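The Yellow Cupboard

Monday, November 6, 2023

The firm was called Charvát and it was moving from Netstead to Stisport. I was hired for 6 days to pack the upstairs room. The woman in the office gave me a roll of tape, a black marker and a sheet of paper on which the rooms of the new building were drawn in pencil. She said that everything yellow stayed until the last day, and everything else was mine to decide.

I had never before been asked to decide anything in English. In my first job in this country I washed trays, and a tray is either clean or it is not.

I began with the corner near the window, with papers and cables, and for the first morning I did not go near the yellow things at all. They were too bright. The carpet was grey with thin stripes, the sky over Netstead was also grey, and the yellow stood between them like somebody who has come to a funeral in the wrong coat. I walked around it with my boxes. By noon I had filled nine of them and written on each one, in capital letters, what was inside. Then I read my own words again and corrected "cabels" to "cables" on three of them.

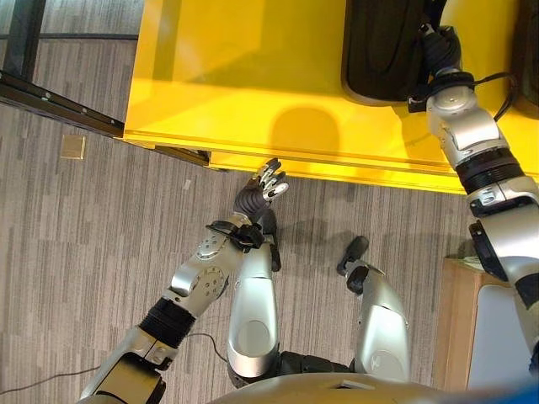 The woman came up at four o'clock and looked at the boxes. She did not say if it was good. She told me that her father had bought the yellow furniture in April, in the year when the firm had money, and that her mother had refused to enter the room until he apologised for the colour.

"Did he apologise?" I asked.

"He bought more of it," she said.

She touched the door of the cupboard with one finger, looked at the mark the finger had made, and wiped it away with her sleeve. Then she went down to answer the telephone. I heard her voice through the floor, very polite, giving the new address to someone who wanted it repeated. Stisport. No, with a T. Stisport.

On the second day I came to the things which had no name. Every house has them, and every firm. At home my grandmother kept such things in a drawer, and when she died we sat around the table and held them up one after another – a hook, a small wheel, half of a clasp – and my sister cried over the clasp, although she did not know what it had closed.
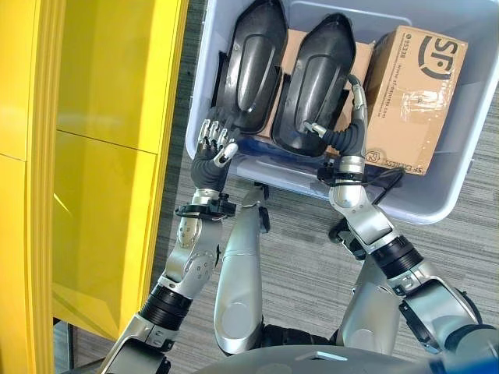
A name on a box is a kind of promise to the person who will open it, and I did not want to promise something false. I stood a long time with the marker in my hand. I tried "parts", but everything in the world is a part. I tried "plastic", and that sounded like rubbish, and I was afraid that somebody in Stisport would throw it away. The two black pieces were standing side by side in the pale bin, each with its raised middle, like two shields waiting for two very narrow soldiers, and the brown SF Express box was next to them on its side. Somebody had once paid for a box to travel, perhaps very far, and now I was going to send it travelling again. So I took a piece of paper and wrote "SHIELDS (2)". It was not true, but it was exact.

When the woman read it she was silent, and I prepared to be sorry. I have a sentence ready for such moments, I learned it in my first month: I apologise, I misunderstood. But she only asked me for the marker and wrote below my word, in small letters, "Dad's".

"I don't know what they are either," she said. "He was going to make something. There was an invoice for 549 pounds, and then he was ill."

I said that we could leave them standing as they were. She said yes, they looked comfortable.

After that she came up more often. She brought tea in cups which I had already packed and which she had taken out again. She sat on the floor with her shoes off and told me what this or that had been for, and if she did not know, she made it up, I think. The long tube was for maps. The key was the key to a boat. I wrote down whatever she told me. For one whole afternoon we were very happy in this way, and the pile of boxes did not grow.

On the fourth day I folded cardboard. The boxes which had come back from the cellar were soft with creases and had to be closed with more tape than I was used to. I like the work of the hands when it is simple. You press the flap, you hold it with your wrist, you pull the tape over, and during all this you can think of something else. I thought of the drawer at home and could not remember who had it now. 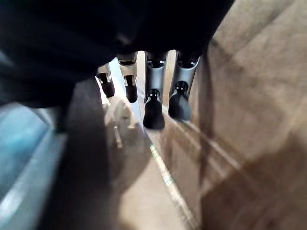
In the evening I telephoned my sister. She had the drawer, of course. She had not thrown away even the hook. I told her about the shields and she laughed and then asked what I was being paid. When I said the sum she stopped laughing and said that it was 2000 kilometres to the sea where I was born, and for that money I could at least come at Christmas. It is less than that, but I did not correct her. She has always rounded things upwards.

"Bring me something yellow," she said.

The last day was short. The van from Zedine was ordered for eleven and came at half past nine, and the driver stood in the doorway looking at his list, which said 270, and I do not know if this was the number of our job or the number of boxes they believed we had. The woman argued with him in a low voice. I went round the room once more with the tape.

The cupboard would go last, wrapped in blankets. I opened its upper door to see that nothing had been forgotten there. It was my duty, and also I wanted to see if it was yellow on the inside. I will not write here if it was. On the shelf lay a marker, the same kind as mine but old, and when I tried it on my palm it still gave a thin line.

I put it in my pocket. Then I took it out again, went to the stairs and called down to ask whether it was Dad's.

"Keep it," she called back. "Is the tape finished?"

It was not finished. I closed the door of the cupboard, and it shut with a soft sound, and I sat down on the striped carpet to wait for the men with the blankets.

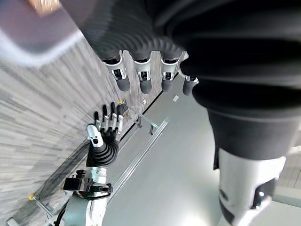 Hands, and behind them the striped carpet.

They needed four blankets. On the stairs one of them asked me what colour I would call that, and I said yellow, and he said no, there was a better word, it would come to him before Stisport.

More short fiction
The Ferryman's Second Coat
Eleven Spoons
A Room Facing the Bakery
My Aunt Learns to Park
Letters to a Former Landlord

We use cookies to remember your reading settings. By continuing to use this site you accept our cookie policy. Accept | Manage settings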